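Robotics Club: Both Hands Now!

What a month it has been in the club room. Our 15 members have moved on from single-arm exercises, and the project everyone wants a turn at is the two-handed one, with a fluffy purple plush as the practice object. Covadonga Aranda picked it because shaggy fur is hard to grip well – and she was right.

We start with one hand. The right goes onto the toy's head while the left stays clear, and whoever is at the controls tries to keep the touch light. 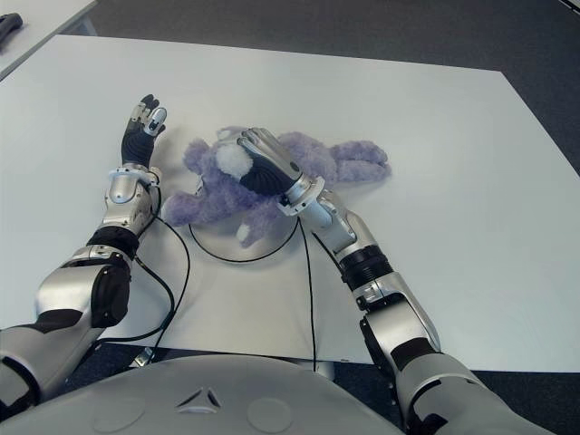
Holding with two

Then the left arm joins in, and this is where the room gets loud! The team has logged 73 tries at the two-handed hold so far, and Rodrigo Alcaraz has a notebook page for every one of them. Getting a hand at each end of the toy takes patience, and so does keeping the cables out of the way.
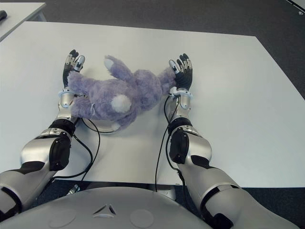
Words by Beverley Bellamy, Robotics Club

Next up is the plate task, our entry for the Treladine student meet in February. The bunny has to go from the tabletop to a round white plate and back again, and Itziar Montoya is already rewriting the wrist moves for it. Come by at 4 p.m. if you'd like to try – beginners are very welcome.
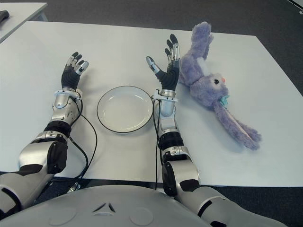 Plate in the middle, bunny off to the right, both hands open.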